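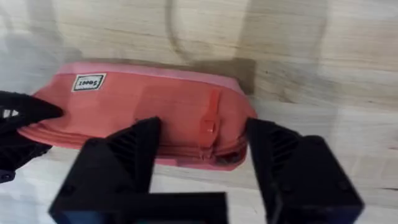
## 5. Packing and Looking After the Pencil Case

By now your table is set up, the lamp is where you like it, and the paper tray has found its spot. What remains is the small stuff – pencils, pens, the eraser that always rolls away – and the soft zippered case that keeps it all together. It's a simple thing to use, but we have put this section in anyway, as a few minutes spent now will save you a good deal of rummaging later in the term.

### Before you start

Clear yourself a patch of tabletop a bit longer than the case, and bring over everything you think you'll want in it. Don't sort anything yet! It is much easier to decide what stays and what goes once it's all lying side by side.

1. Lay the case down flat, lengthwise in front of you, with the zipper where you can reach it easily.
2. Find the pull tab. Hold the fabric steady at one end with your free hand and draw the zipper open in one slow, even movement. If it snags, go back a little way and try again.
3. Turn the case over above the table and give it a gentle shake. New cases sometimes have a scrap of tissue or a bit of loose thread in the corners, and older ones have plenty of shavings.

> **Caution:** Never tug the zipper sideways or pull it up away from the fabric. If a thread is caught in the teeth, ease it out with your fingers before you go on. Please don't cut it with a craft knife.

### Putting things in

4. Set your pencils and pens beside the case, lying roughly the same way. They don't have to be lined up like soldiers – a slight slant is fine – but you should be able to see every tip.
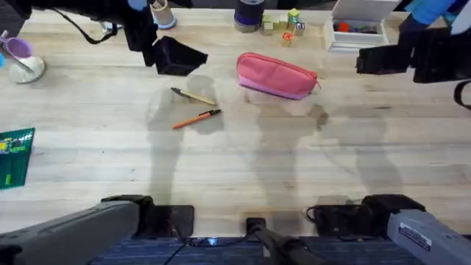 5. Check the tips one at a time. A blunt pencil can be sharpened now, while you have the space, and any pen with a cap should have it pressed on until it clicks. Try each pen on scrap paper as well. It's surprising how many dry ones get carried around for months.
6. Slide the longest items in first, along the back, so they lie the full length of the pouch.
7. Add the shorter pencils next, and finish with the eraser and sharpener, which can sit at whichever end has room.
8. Close the zipper slowly, keeping the fabric smooth with your other hand. Take it right to the end. A small gap at the corner is quite enough for a pencil stub to work its way out in a bag.

**Note:** If you have to squeeze the sides together to get the zipper shut, take something out. A soft case will stretch to hold more than it should, and the seams beside the zipper are the first to suffer. Spare pencils will be much happier in the Stamen drawer box (see Section 3).

### Cleaning

Graphite dust gets into everything, I'm afraid, and it shows most on light-colored fabric. Brush out the inside with a dry, soft brush every few weeks – Saturday morning is a good time, if you already do your desk then. For marks on the outside, use a cloth dampened with cool water and a drop of mild soap, and leave the case open to dry somewhere airy. Don't put it on a radiator or in the dryer.

Fresh ink should be blotted with a paper towel, never rubbed. Our thanks to Glenys Quinlan, who read the first version of these pages and asked us to put that in bold, so: **blot, don't rub.**

When the case is packed and closed, put it in the front compartment of the Elel tray with the pull tab facing you, and carry on to Section 6, Notebooks and Loose Paper.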